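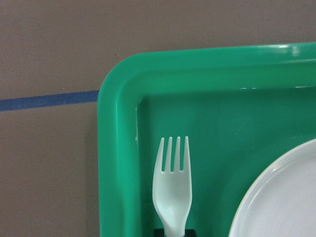

No. 30

When I moved into my apartment I owned one good knife, two pots and no tray. I didn't think that a tray is something a person can miss. In my parents' home the tray was for sick people. You had a fever, so you got soup on a tray, and when the fever went down the tray returned behind the refrigerator, where it lived.

Now I have an opinion about trays, and I will write it here, although my sister says this blog has become too much about kitchen things. The opinion is that a bright plastic tray with a raised rim is the best way to set a place for one person. Mine is from Prandel and it is green, the kind of green which does not go with anything. I bought it because the other color was sold out. After one week I stopped wanting the other color.

The rim is the important part. I had before a flat wooden board, very elegant, and each time I carried it the fork traveled to the edge and then to the floor. With a rim the fork can travel as much as it wants. A white plastic fork weighs almost nothing, so it slides more than a metal one, and I notice the difference mostly on the stairs to the shared terrace.

I should say that I am talking about plastic cutlery you wash and use again. Kathleen Scanlon, who taught me English and still corrects my emails, wrote to me after the last post that plastic forks are a sad thing to eat with. Maybe they are. But for a big lunch with children and old people, where everything must be carried down and later carried up, I prefer them. They make no noise and I do not cry when one is lost.

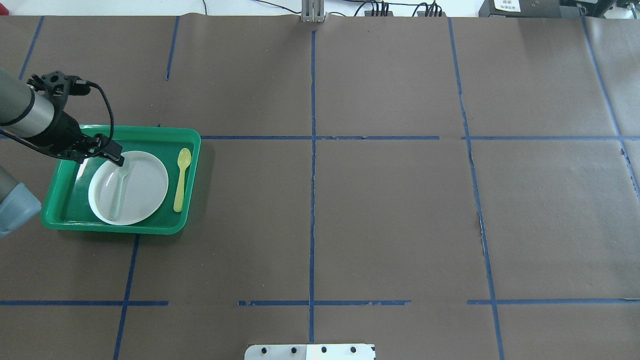 Koditz, October

The lunch is the reason I am writing about all this again. In our street we have it once in the fall, and this year the setting of the places came to me. Last year everybody took a plate from a pile and sat where they wanted, and it sounds nice, but half of the people had no spoon and the other half had three. So I wanted to try first with one place and look at it properly, before I ask other people to do something.

I covered the table with brown kraft paper and divided it with strips of blue tape. Each big rectangle can take one place. I took this idea from Chauhan, the small canteen near my old job, where the long tables had thin lines painted on them. I ate there for four years and never once touched elbows with a stranger.

On the tray goes a round white plate. I tried the plate in the middle first, which looks correct in a photo, but then there is not enough room at the side for anything else. If you push the plate a little to the left, a spoon fits very well along the right side. I have pale yellow spoons and clear ones. The clear ones are prettier, I think, but on a white plate they almost disappear, and my neighbor's mother does not see well, so she will get a yellow one. The others can get what comes.

A small thing about the plate: it should lie flat on the floor of the tray. If one side is lower than the other, the soup also is lower on one side, and people who eat soup with bread will notice this before you do.
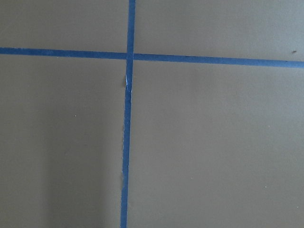 Blue tape on the brown surface, where two lines cross.

I made the lines by hand and my lines are not straight. I had a long ruler and I used it for the first strip, and then I became confident. One friend told me to draw with pencil before, another told me to fold the paper and follow the folds. Both are good advice and I will follow one of them next time. For the lunch it does not matter very much, because the tray covers a lot and the eye looks at the food.

What does matter is the kind of tape. I bought first a cheap one from Celent, and on my practice paper at home it took the top layer of the paper with it when I wanted to move a line. The painter's tape is kinder. You can lift it and put it again, maybe two times, and after this it collects dust and refuses. Press it from the middle to the ends — if you begin at both ends you get a small hill in the middle, and a small hill is enough to make a glass stand badly.

The size of the rectangle I found by trying. The tray must fit inside with some paper left around it, so there is a place for the glass and for the piece of bread that always ends up next to the plate. My first rectangles were too polite, I mean too small.
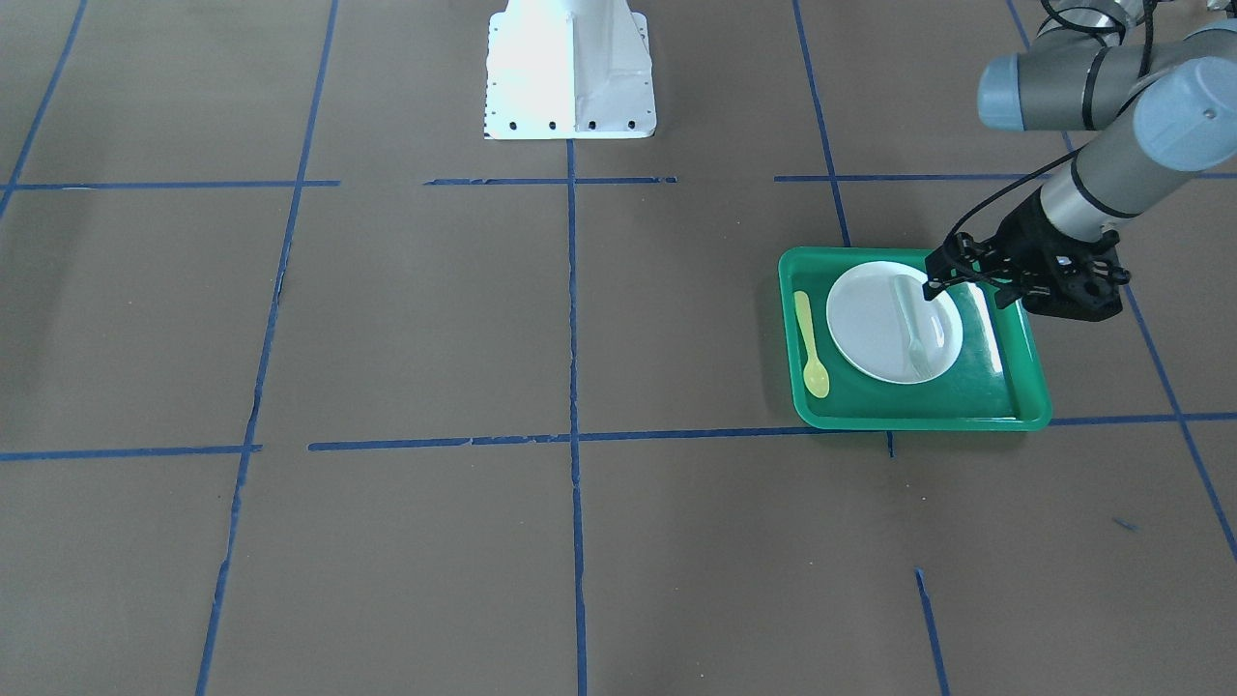
I also learned that a tray which is a little crooked in its rectangle looks more crooked than it is. Without the tape you would never see it. With the tape you have a line next to the rim and the eye compares them all the time. I corrected it, walked away, came back and corrected it again. My husband asked if the tray was comfortable now.

For the washing after, I keep the system from last year: plates in one tub, spoons and forks in another, trays at the end, wiped with a soft cloth. Please do not use the rough side of the sponge on a shiny plastic tray. I did it once with mine and the scratches are still there to remind me.

The soup will be pumpkin with barley. I will put the recipe here when I have made it one more time with less salt.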